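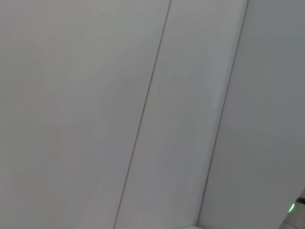 Minutes of the members' meeting, Murnum House
Date: 2022-09-10
Place: the front room, first floor
Chair: the house manager
Minutes: Stanisława Pawlak

1. Opening

The chair opened the meeting and asked if everyone had received the agenda. Two members had not, because the old mailing list was used. The list will be corrected. The minutes from July were read and accepted with one change: under "Keys" it must say that the second key is kept in the office, not at the bakery.

2. Gray panels

We spoke first about the panels, as this point was moved over from July. The members who sit on that side like the plain gray surface and want to keep it. One member asked if the dark lines between the panels can be filled, so that everything looks like one piece. The carpenter from Savchuk was asked by phone before the meeting. He advises against filling, as the filler will crack when the heating starts. The meeting agreed to leave the lines as they are.

It was also asked if we may hang things on the panels. After a discussion, longer than planned, it was decided: no nails, no screws and no strong tape. Who needs to show a poster can use the board in the corridor. Cleaning is with a soft cloth and water only. The powder that was bought in spring leaves scratches and should be used only for the sink.

3. The white table

The white table is for shared use and this was confirmed again. There were three complaints about things which stay on it overnight. The proposal was that each person clears their own things when they leave. Some members found this too strict for work which takes more than one day. We agreed as follows: if the work must stay, a paper with the name and the day of return is put next to it. Without the paper, other people may move the things to the shelf, with care.

Hot cups should not be put directly on the top. Stanisława Pawlak will bring the cork mats from the kitchen on the second floor, where there are too many.

The question of a second table was raised. Kenetti has sent an offer, but the measurements in it are for a different room, so we could not compare. The chair will ask for a new offer. No decision was made.

4. Glasses and small things

This point was asked for by the members who wear reading glasses. In the last months several pairs were put in the wrong place, and one pair was sat on. It was felt that people take their glasses off when they work at the table and then lay them down anywhere.

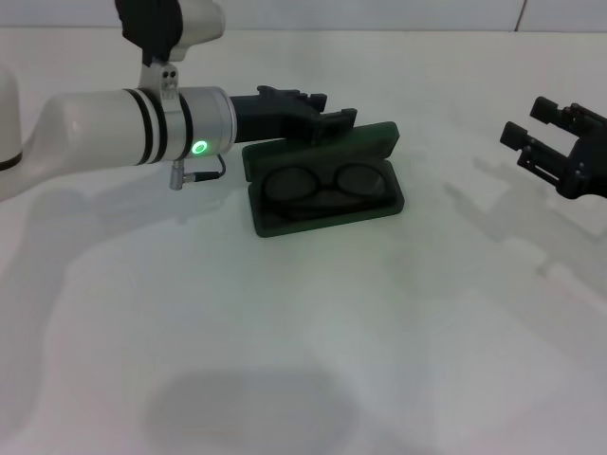
The meeting agreed that glasses go into a case when they are not on the nose, and that the case is closed afterwards, also when it is empty. An open lid is easily caught by a sleeve. Hard cases are better than the soft bags, and members who have only a soft bag can take a hard one from the office. There is a box of them, left by the optician's shop Detine when it moved out of the ground floor. They are free.

Several cases in the house have a similar color, so each owner should put a small name label on the inside of the lid. The labels are in the top drawer of the office desk. A member asked if the outside would be more practical. The answer was that labels on the outside rub off in a bag, but everyone may choose.

Cases that are found and have no name go to the shelf by the door. They are kept there for 18 days and then brought to the office. It was asked what happens after that. We did not find an answer and the point will come back next time.

5. Costs

The bill for the room for this half year is 1021. It was paid on time. The cloths and labels are not included and will be on the next bill. A member wished to see the receipts; they are in the blue folder and may be looked at any time the office is open.

For small purchases, up to 3 persons may sign in the purchase book. This was not known to the newer members, so it is written here again.

6. Other matters

The window nearest to the stairs does not close well. The chair has reported it to the building owner and waits for a reply.

The lamp switch near the door was pressed by mistake many times. A sticker will be put on it.

Thanks were given to the members who moved the chairs before the meeting.

7. To do

Chair: new offer from Kenetti with the right measurements; correct mailing list; ask again about the window.
Stanisława Pawlak: cork mats; sticker for the switch; print the rule about the table.
All members: write the name in your glasses case, take your own things from the shelf by the door.

The next meeting will be announced by mail. Corrections to these minutes can be sent to the office.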